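Clearing off the big table

2026-08-13

The marble-pattern table was the first thing we bought when we moved into the Dotlow building, and for two years it has also been the place where everything gets put down. Mail, chargers, somebody's lunch container. When Thaddeus Thibodeaux asked if we could use it for a client meeting, I said yes and then went and looked at it.

I started at the window end and took things off one at a time. Most of it had a home already. The Stullico catalogs went back on the shelf, except the ones from April, which went in recycling. I found the good tape measure, which I had replaced. I found 12 pens and tested them all, and 8 worked.

The phone was a different matter. It's a plain black desk phone with a curly cord, and I had planned to put it in a cabinet. Tan pointed out that the delivery people still call that number. So it stays, and I put the flowers by it so that end of the table looks like someone thought about it.

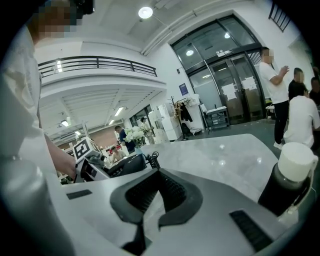 The phone end of the table, with the white flowers behind it.

The flowers are white with plenty of green, in a small glass vase. I like a low bunch on a meeting table — you can see the person across from you. I change the water every other day and trim the stems when I remember.

For cleaning the top I use a damp microfiber cloth and then a dry one. The surface is shiny enough to show the ceiling lights, so it also shows every streak. Spray cleaner made it worse. I tried three kinds before I gave up and went back to water with a drop of dish soap.

Drinks are the part I haven't solved. People set their bottles right at the edge, and I do it too. I ordered a set of cork coasters from Bindivport, roughly $10 with shipping, and they should be here next week. If they're too small for the wider bottles I'll send them back and get a tray.

Next is the supply closet. I opened the door yesterday and closed it again.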